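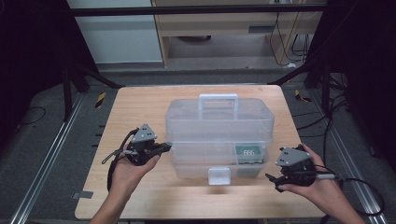 Neema Muriithi felt that two hands were one too many for a beginner, and told us so after her first morning with the paired grippers. We had asked our demonstrators to say whatever came to mind as they worked, and her remark turned out to be among the most useful we were given, so we are glad to pass it along.

Figure 3. Showing a task with two handheld grippers, one in each hand, and a clear storage box on the table.

All 840 demonstrations in the Laltholm set were given by hand in this way, by 10 people, and we are grateful to every one of them for their patience. Wafula Makori, who had spent a good while steering arms by remote control for our earlier Trastano study, found the handheld tools far kinder to the wrists, though he did miss being able to stop and think halfway through a reach. We took both comments to heart. New demonstrators now begin with two short practice rounds using a single gripper, and they pick up the second whenever they feel ready for it, as described in Section 3.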